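Can a Robot Clean Up the Kitchen Yet?

Every Thursday after dinner I look at the dirty pans and think the same thing: where is my robot? I bet you've thought it too, maybe while staring at your bedroom floor!

Well, I went and asked. My friend Miyuki Amano teaches robots to do chores at a lab called Plukdale, and the short answer is "sort of, slowly, and please don't give it the good glasses."

Robots are already great at some jobs. In a factory, a robot arm can put the same lid on the same jar 2,000 times a day and never get bored. But the jar is always in the same spot. Your kitchen isn't like that. Somebody leaves the spatula in the pan, the cup moves, the ketchup falls over (and at my house it stays there).

You pick up a strawberry without thinking. A robot has to find it, work out which way it's facing, choose where to grab, and squeeze just enough. Too soft and it drops. Too hard and, well, jam.

So lots of robots start out in a play kitchen, with toy food that doesn't squish. Miyuki's robot, Jollitz, practiced putting a toy lime in a pot 200 times. It missed almost 20 of them. One lime rolled under a cabinet and we had to fish it out with a ruler.

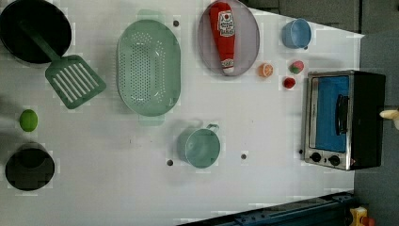
Kumiko Morikawa
Kids' Science Writer

Look how much there is to sort out on one little table! The pot, the colander and the spatula are all green, and so is the lime. You know right away which one is food. A robot has to learn it. And what about the ketchup bottle lying on the plate? Should it stay there, or stand up somewhere else? Even people in my family can't agree on that one.

Try it yourself: put on a pair of thick oven mitts, close one eye, and set the table with plastic dishes. Then write and tell me how many forks you dropped.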